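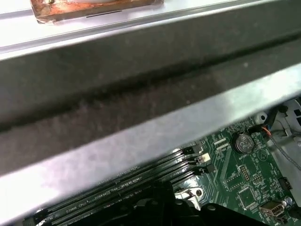 Pirkgate opens its floor to independent coaches

Aug 25, 2023
By Uzma Virk

The former print works on Pirkgate, Clekesdale, reopens in September as a shared training hall. Hollodis, the operator, employs no coaches of its own. Instructors rent floor time by the hour and set their own fees, and members pay them directly.

The hall measures 1,871 square metres over two levels. Free weights and racks take up the ground floor, laid on rubber tiles over the old concrete slab. Classes run upstairs, where the sprung floor was specified by the engineer Pētersons after a load survey in spring.
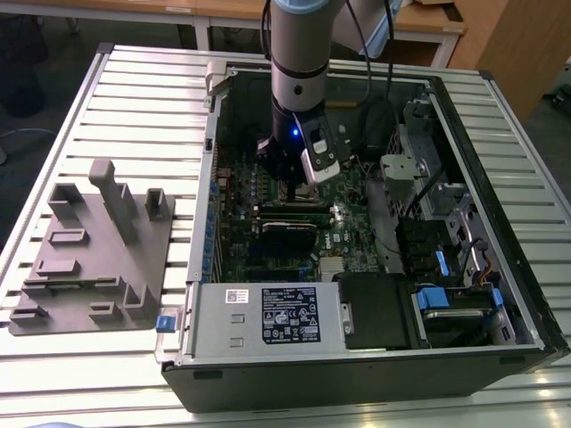
Coaches must hold a Level 3 certificate and their own liability cover. So far 287 people have applied for floor time, more than the timetable can hold. Iqra Mirani, who manages bookings, has capped each coach at 12 hours a week until the winter review.

Peak hours are the weak point. Eight racks serve the whole ground floor, and three coaches with two clients each will fill most of them. Mirani plans to stagger start times by 20 minutes - a method used at the firm's smaller site, which has 1,381 members.

Off-peak slots before 4 pm are still open to new applicants.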